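Can a Machine Do Your Chores Yet? Frequently Asked Questions
Updated 2024-03-19 by Hugo Leblanc

Most of the mail we get at Hamel asks the same few things, so the answers are collected on this page.
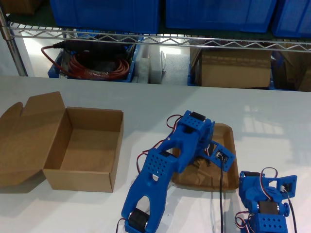 We test small, low-cost arms on household and packing jobs. We do not sell them.

Can I buy a robot that folds my laundry?

No. Arms in research labs can fold a towel or a T-shirt, slowly, when it is laid out the right way. A full basket with socks and a fitted sheet is still a job for a person.

What can a small arm do well today?

Pick up a light, rigid object from a known spot and put it down in another known spot. Sorting small parts into trays and loading boxes are good examples. If the objects are all the same and the light doesn't change much, results are decent.

Why is packing a box so hard?

Flaps move. Lids spring back. A box set down a little crooked is a different job from a box set down straight, and a person corrects for that without thinking. Closing the lid is harder than filling the box, and taping is harder again. In our December trial, a two-arm setup attempted 172 packing runs. Arsen Moroz reset the table by hand after each one, and that took longer than the runs did.

Do I need two arms?

For moving items, one is enough. For anything that has to be held still while something else happens to it – opening a bag, tucking a flap – plan on two.

How much weight can they lift?

Very little. Desktop arms built from printed parts and hobby servos are fine with a sponge or a small carton. Don't expect one to lift a full saucepan.

Are they cheaper than paying someone?

For a small shop, usually not. The Turnitz workshop kept track of setup, repairs and supervision for 33 shifts and went back to packing by hand. A larger shop that ships the same item all day may see it differently.

What about dishes?

Use a dishwasher. Loading one by robot is possible in demos, but wet plates slip, and clear glass is hard for cameras to see.

Is it safe to leave one running?

We don't. Small arms can still pinch a finger or knock things off a table. Keep the power switch within reach and keep children and pets out of the room.

Where can I see the test results?

The Filari log has notes on 2787 attempts, failures included. Write to the Hamel office for a copy and say which chore you're interested in.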